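Zerard Workshop Users' Group
Minutes of the April meeting, held in the back office

Present: Khanyisile Dlamini (chair), Sioned Prothero (minutes), Vusumuzi Mtshali, Vusumuzi Tshabalala
Apologies: Vusumuzi Msimang

Meeting opened at 4 pm.

1. Minutes of the last meeting
Agreed, apart from the line saying the bench covers "had been well received". V. Mtshali asked who by. Line struck out.

2. Matters arising
The new lamp for the end bench has still not been ordered. K. Dlamini said she had been told it was in hand. V. Tshabalala pointed out that the last minutes say the same. Carried forward.

3. Small parts and where they go
S. Prothero reported on the Swanepoel trays, bought after the supplier's talk. The claim was that loose parts would stop going missing. She had kept a tally and could see no difference: 15 balls short before the trays, 15 short after. V. Tshabalala thought people might be recording losses more carefully now. V. Mtshali said that was what the supplier would say.
The lids were discussed. They fit if pressed hard at both ends, and pressing hard at both ends is how the last lot went over the floor.
Agreed: no more trays to be bought until somebody can show what the first lot have done for us.

4. Soft covers for the benches
Proposal from V. Msimang, sent in writing, that all benches be given a soft cover, on the grounds that a metal ball stays put on cloth and rolls off a hard top.
K. Dlamini was in favour. V. Mtshali was not persuaded. He accepts that a ball rolls less on cloth but says cloth creases, and a ball sitting against a crease is awkward to get hold of from one side. V. Tshabalala asked whether it could be pulled flat before work starts. V. Mtshali said it could, and that it would be creased again by tea. 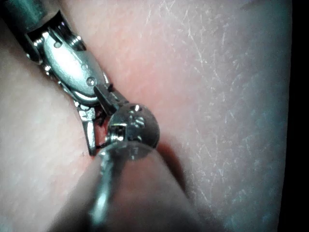 S. Prothero asked what the covers would cost. The Zasell price is 40 pounds a bench, which several present thought steep for a piece of cloth. The word "professional" appears on the quote 4 times and the washing instructions do not appear at all.
Agreed: two benches to be covered as a trial, using cloth we already have. V. Mtshali asked for it to be noted that he expects to be asked to iron it.
Action: V. Tshabalala to cut the cloth. S. Prothero to keep the same tally as for the trays.

5. Teltoneo cleaning fluid
Leaflet passed round. It promises a "lasting shine" on polished metal without saying how long lasting is. No decision. K. Dlamini to ask for a small bottle, free if possible.

6. Any other business
V. Tshabalala asked if meetings could be shorter. General support, no proposal.

Meeting closed at 5.15 pm. Next meeting to be fixed by the chair once V. Msimang is back.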